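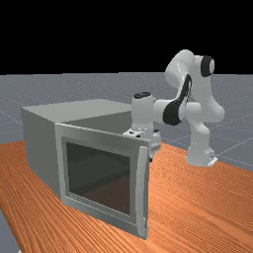 Graro is a home-built kitchen robot project started by Mayuree Boonyarit and Hernán Mamani at the Udetti shared workshop. Its stated aim is to open a microwave door, take out a bowl and close the door again. Members of the workshop have pointed out that this can also be done by a person.

History

The project grew out of a secondhand arm that Mamani bought without measuring his kitchen. The first version, later known as Halliday, was bolted to a shelf and pulled the shelf down. Work moved to a simulator in May, after the workshop asked that no more appliances be brought in for testing.

Design

Most of the work concerns the door. A hinged door makes the hand travel along an arc, and an arm that pulls in a straight line will drag the whole oven off the counter. Boonyarit's controller, Pavix, estimates the hinge position from the first 20 millimeters of travel and corrects the path from there. The simulated oven is a plain box with a tinted window, a tall handle and no buttons. Ivan Pavliuk has called it the best-behaved appliance in the building.

Opening is split into 2 stages. The gripper first works the handle until there is a gap, then moves to the door's free edge and pushes it up to 110 degrees. The change of grip causes most of the failures — the hand tends to catch on the top corner and stay there until someone restarts the run.

Reception

Léonie Moulin, who runs the workshop's electronics bench, described the project as "a very long way to get soup." Ashraf Ait Ali has since adapted the hinge estimator for a cat door. The cat's view of it is disputed.

Status

As of 2025-05-06, Graro opens the simulated door and does not close it. Version 3 is expected to address the bowl.

See also: Udetti workshop; Halliday (shelf incident)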